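## 4. Setting up the Vik for its first loaf

Right, the machine's out of the box and you've found the paddle (mine was stuck in the polystyrene, so look there first!). I've had my Vik since June and I've set up two more for friends, so these are the steps I use now, with my own grumbles added.

1. Give the pan and the paddle a wash in warm soapy water and dry them well. Don't put either in the dishwasher. I did that once and the paddle has squeaked on its shaft ever since.
2. Stand the machine somewhere flat, with a good hand's width of space behind it. It shuffles about a bit on the heavy knead, so keep it well back from the edge of the worktop.
3. Run it empty on Bake Only for 12 minutes with a window open. You'll get a smell like a new hairdryer, and then it goes off and you won't smell it again. 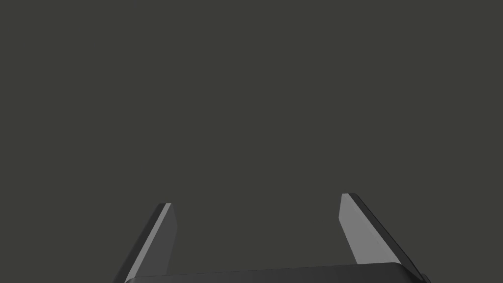

4. Let it cool with the lid up, then push the paddle down onto the shaft until it clicks.
5. Pour in 300 ml of lukewarm water, then 510 g of strong white flour, then salt on one side and dried yeast on the other. Water first, always, or you'll be chipping dry flour out of the corners.
6. Choose Basic, medium crust, and press Start. Lift the lid once after five minutes to check the dough has come together in a ball. If it's sloppy, add flour a spoonful at a time.

**Caution:** the pan handle gets every bit as hot as the pan. Use proper oven gloves, both hands, and don't lean over the lid when it beeps.

**Note:** the booklet tells you to leave the loaf on Keep Warm for an hour. I don't bother, it makes the crust leathery. Tip it out straight away onto a rack and give it a good while before you cut it (I know, I know). 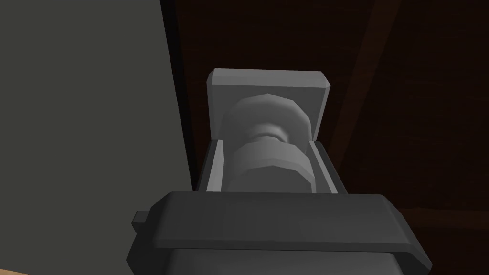
Defne Dağdelen: I'd leave out the bit about yeast to one side if you're using the delay timer. Make a little well in the top of the flour and put it there, so it stays dry overnight. Mine sank like a brick until I started doing that.

Good point, and I've done it her way for every overnight loaf since. The timer itself is in section 5.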